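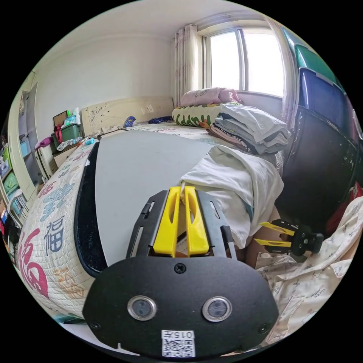

MIKTHORPE, November

Small restaurants should stop charging for tap water. Trundetti, the noodle place by the station, now asks 2 dollars a glass, and the glass isn't large. I paid it twice last month and left annoyed both times, even though the food was good.

The owner, Jianhua Liang, told me the rent went up and the money has to come from somewhere. Fair enough. Then put it on the noodles. I would pay more for the beef bowl and not think about it again.

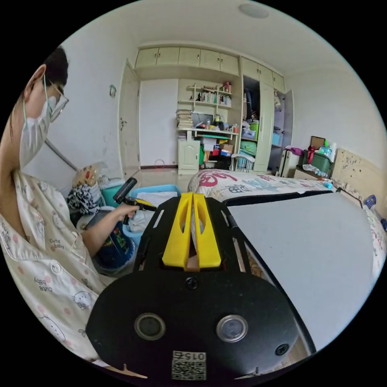 A "cute baby" print pajama top and a blue basket.

Kornis, two doors down, still brings a full jug to the table - no charge, no question. I eat there more often now, and I order dessert.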